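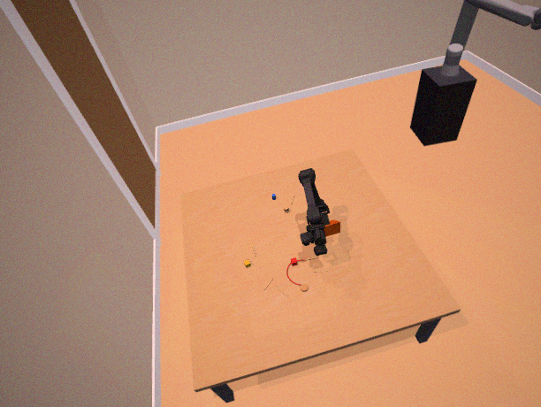 The Plaldale EP is finally up in my shop, and I've been grinning at the listing all morning! It's five songs I wrote and recorded in my spare room in Bisa, mostly at night, mostly on one slightly stubborn guitar. I wanted it to sound close and a bit rough, like you're sitting across a light wooden table from me with small things scattered all over it. If you liked my single "Cilteck" (thank you, the 897 of you who bought it, I still can't believe that), you'll know more or less what you're in for, only louder.

What you get: a CD in a card sleeve, a fold-out lyric sheet in my own handwriting (sorry in advance) and a download code so you don't have to wait for the mail. Running time is just over 22 minutes. The first 50 copies are signed and come with a sticker. I pressed 561 in all, and I don't plan on a second run – my closet is full enough.

The song people keep asking about is "Lie", the slow one I've been closing my shows with. It's track four, with the long ending left in. I tried a shorter version and missed the ending so much that I put it back the next day.

Price is $10 plus shipping. Orders placed now go out from the second half of February, and I pack them all myself, so if you want a name written on the sleeve just put it in the order notes (please spell it out, I will get it wrong). Cracked case or scratched disc? Write to me through the contact form and I'll mail you another one.

Vinyl – maybe later in the year, if this one goes okay. T-shirts are back in medium and large only.

Posted February 7, 2022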